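Letach Shared Studio, Members' Meeting
Minutes, 2018-04-07

Doina Jurić took the chair and opened with thanks to everyone who came out in spite of the rain, and to the Stojanović family for the poppy seed roll, which did not survive to the second item.

1. Last meeting's notes

Read and accepted, with one fix: the new blinds came from Brekberg and were not a gift, as we had written down. Our apologies to the person who paid for them!

2. Money

We have $714 in the account after rent and the electric bill. Doina went over the tea and coffee money as well (the tin had $46 in it, more than any of us expected), and it was happily agreed to leave that alone until August and see how it grows.

3. The tea things

This took up most of the evening, and it was a good talk, so it is set down here at some length. The kettle and its companions have been living on the bamboo desk with the monitor, and opinion was divided on whether they ought to stay. Those for it said the desk is the friendliest spot in the place and people do stop and chat there. Those against said that a saucepan, a steel bowl and somebody's mug are a lot to work beside, and that a kettle and a computer monitor make nervous neighbors. Doina also asked us to think of the round hole in the desktop, and of how easily a teaspoon could find its way down there.

After a good deal of back and forth we settled on a trial. The glass kettle stays on the desk, toward the right, well away from the monitor. The saucepan and bowl go to the shelf by the sink once it is up. The white mug and the little pink cup may stay out for whoever is in, on the understanding that they get washed the same day. Clear plastic lids are to be put away with whatever they belong to, please, and if you can't tell what that is, ask before throwing one out.

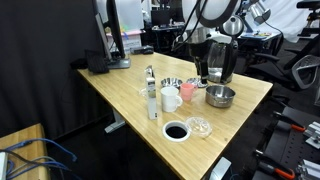

4. The shelf by the sink

Burneren has one that should fit, and it was agreed to order it. Putting it up will take 3 people and a drill; names on the sheet by the door.

5. Any other business

A key is still missing. Please check your coat pockets, and then your other coat. The next meeting starts at 7 in the evening, and Doina will bring the biscuits.

Recent notices
Blinds: how to raise them without tangling the cord
Sink shelf sign-up sheet
Lost key
Summer opening hours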